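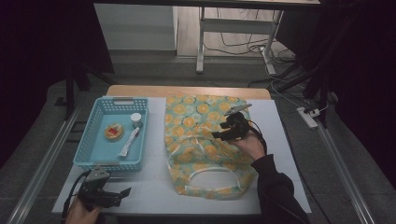 Right gripper over the tote, left one by the basket

Right-hand gripper won't let go — anyone else had this?

lleucu_l
28/05/2026
G'day all. Running a pair of Nistard handhelds on the tote packing task and the right one has started sticking closed. I squeeze, it shuts, I release, and the fingers stay clamped for a second or two before they spring back. Yesterday it hung on to the handle loop and I nearly dragged the whole bag onto the floor! Log says error 516. The left one is fine.

kulexfan70
516 on mine was the cable. Have you got any slack at the wrist? Mine was tugging on the connector every time I reached across.

Warnari
Disagree, sorry. A bad connector drops out altogether, it doesn't give you a slow release. I'd be looking at fluff in the finger pivot. Fabric jobs are murder for it. Mine went at 800 cycles and it was packed with grey lint.

kulexfan70
Depends on the firmware though. Version 11 holds the last position when the signal drops, so a dodgy cable looks exactly like a sticky finger.

lleucu_l
Oh, I'm on 11. Bugger. Swapped the cables over and the fault went to the left gripper, so that's the cable — but I opened the right pivot anyway and there was a fair bit of fluff in there too.

Warnari
Fair enough, I'll cop that. Still clean it every week. And please unplug before you put your fingers anywhere near it, I've got a colourful thumbnail from last July.

lleucu_l
Ouch! Will do. New cable ordered from Lemaire, I'll post when it's in.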